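Changing clubs at the wrong end of the season

I moved my fencing bag to a new club in February, which is a poor month to do it. Regionals were coming up, my old lessons had stopped, and I had 21 entries in my training notebook that all said some version of "slow recovery from lunge."
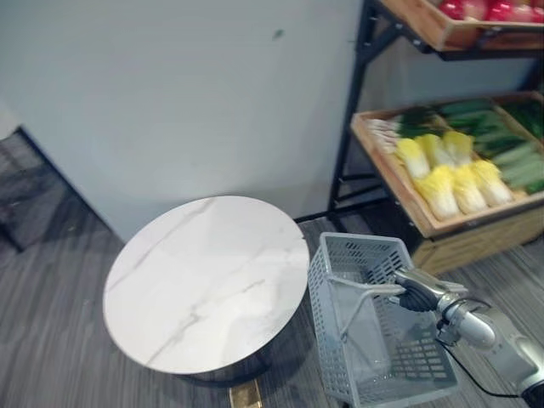
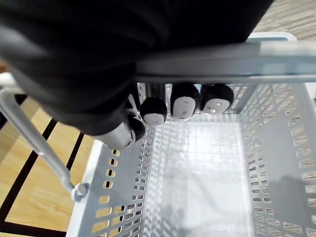

Photos: Wukeler

The new club is called Surnura. It meets in a school gym, and the strips are taped down every evening at 6 and pulled up again when we leave. I had fenced foil at Trarnier for most of my adult life, and I only left because they dropped the evening sessions. The morning group is good, but I have a job.

Foil at Surnura is a small group. Most of the members fence epee, so on a normal night I get a few foil bouts and then pick up an epee and lose for an hour. I expected to hate that. It has been useful. In epee there is no right of way to argue about, and if I lean forward I get hit on the wrist. I lean forward a lot. My old coach told me so for years and I nodded every time.

The footwork is different too. At Trarnier we warmed up with a game and then went straight to bouting. Here the first half hour is advance, retreat, advance, lunge, recover, with someone calling the changes. My legs were sore for the first 2 weeks. By the third week I could get down stairs normally.

Equipment cost me more than I had planned. My mask failed the punch test at the door, so that had to be replaced before I could fence anyone. I also bought an epee of my own after borrowing a club one with a bent tip and a grip made for a much larger hand. Mask, epee, two body cords and a new glove came to $425. The mask was most of it. I kept the old Ozoliņš foil, which has been rewired more times than I can remember and still works.

Regionals went the way you would guess. I won two bouts in my pool, lost the rest, and went out in the first direct elimination 15 to 9. The two I won were both against people who attacked from too far away, and I waited for them. A month earlier I would have gone out to meet them and been hit. My recovery was still slow in the second period.

The drive home was 60 miles and I spent it thinking about my back foot. It rolls inward when I get tired. I have written that on the first page of the new notebook and I am doing wall sits and single-leg work on the nights I don't fence.

Next up is the club's own epee tournament, which I have entered mainly because they were short of people. After that the gym closes for floor work and we move to a church hall with room for three strips.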